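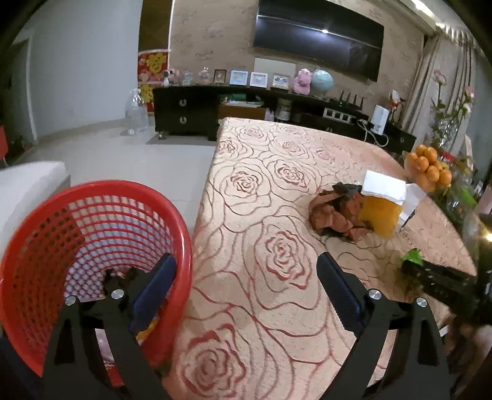 Tablecloth with the large roses.

Aug 16, 2020
Drollow workshop, notebook of the storage bench

Continued the work on the battery string that came back from the Jadari mini-grid. The question is still the same as last week: why does the controller report 100 percent charge in the morning and then drop to 68 percent when the evening load is connected, with almost no energy taken out in between. The villagers pay by the evening block, so a wrong number on the display is a money problem for them and also for the operator.

First I repeated the rest voltage reading. The string stood the whole night with the disconnect open. All modules are close to each other except module 3, which is lower than its neighbors. It was also lower in the March visit, according to the sheet that came with the shipment, but the person who filled the sheet did not write whether the string was at rest or under load. Please, for everybody who fills these sheets in the field: write this. Without it the voltage column is not very useful to me.

Then I looked at the current sensor. I suspected the offset from the beginning. With the disconnect open the Clinorance controller should show zero current, and it shows a small charging current that does not exist. It is small, but the controller adds it hour after hour, day and night, and it believes the string is filling. So it arrives at full much too early, the solar input is reduced, and the real charge stays low. When the evening load comes, the voltage falls, the controller sees that the voltage does not match and corrects itself in one jump. I think this explains most of the drop on the display.

I did the zero calibration from the service menu. The manual says to do it with the load disconnected, but it does not mention the array. If the array is still connected and there is light on it, the calibration takes the leakage through the input stage as its zero. I tried both ways on the bench supply and the result is different. Probably this is what was done in Jadari, because the installation there was commissioned in full daylight. I have written a note for Maite Villalobos so she can put it in the commissioning procedure: open the array breaker first, wait until the input reading is stable, then calibrate.
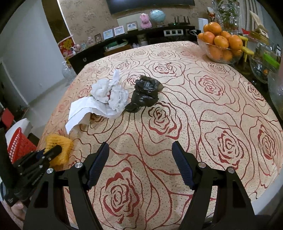
Rose cloth again, with a paper tissue and a black plastic bag.

After calibration I charged the string with the bench supply until the absorption phase ended. Discharge on the resistor bank, constant current as far as the bank permits. The string gave 46 amp-hours before the first cell reached the lower limit, and this first cell was in module 3, as expected. The other modules had still some way to go. So we have two faults, one on top of the other: the sensor offset and one weak module. If we repair only the offset, the display will be honest but the evening block will still end early.

Not done today:
- Internal resistance of module 3. The clips of the tester do not grip well on the flat terminals. I need the ring adapters, which are with the Erdem equipment in the other cabinet.
- Temperature compensation. The probe was taped to the cabinet wall in Jadari and not to a module. I do not know how much this matters. The cabinet wall is on the sunny side.
- Comparison with the log file from the site. The clock of the logger was reset at some moment and the timestamps before that are not correct. I can maybe align them with the sunrise, from the input power curve.

About the replacement of module 3. The operator asked if we can put one new module between the old ones. I would prefer not to. The new one will always have more capacity than the others, and this does no harm by itself, but the string will stay limited by the next weakest and they will pay for a capacity they cannot use. A used module from the Erdem string, if there is one with similar history, would be a better match and cheaper. I will ask for the list before I answer to them.

One more thing on the tariff question, which is not our work but we were asked. The operator wants to make the evening block shorter until the string is back. I said that the present loan string should carry the normal block if the two freezers at the shop are switched to daytime only. I have not measured the freezers, I took the power from the label. Somebody should measure them with the clamp during the next visit, including the start current.

String is now on float with the array input open. Please do not close the disconnect before the resistance test. The resistor bank needs a new fan, the present one makes a noise and stops when the cable is moved.

Tomorrow: ring adapters, then resistance of all modules in the same order as on the field sheet.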